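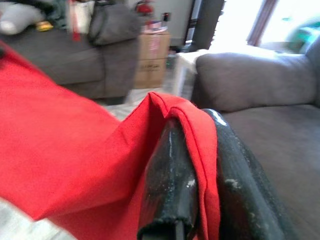

Pukbridge project report: teaching two arms to tidy a sofa

I picked pillows for my project because they looked easy (they're not!). My job was to drive both arms by remote control, over and over, so the robot could learn from my runs. We did the work in November in the Ploltitz lounge, and I ended up with 407 recorded runs, 339 of them good enough to train on.

How I drove it

I hold one handle per hand and the arms copy me. Cloth was the hard part for me, because I can't feel it through the handles. I kept closing too early, so I learned to bring the fingers in low and let the fabric fold over them. With the red pillow on the seat, I liked to come in with one gripper on each side, up near the top edge.

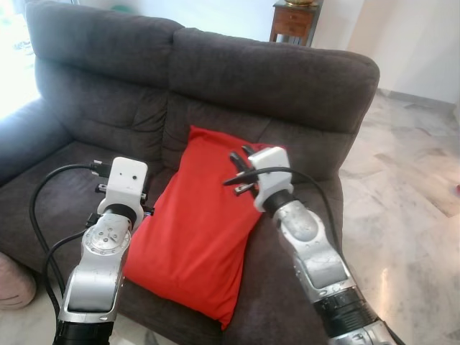 What I'd change

My first 18 runs were way too slow and I threw them all out. I'd also take a break every six runs, my wrists were toast by then! Next up I want to try the Navickas handles, if the lab lets me borrow a pair.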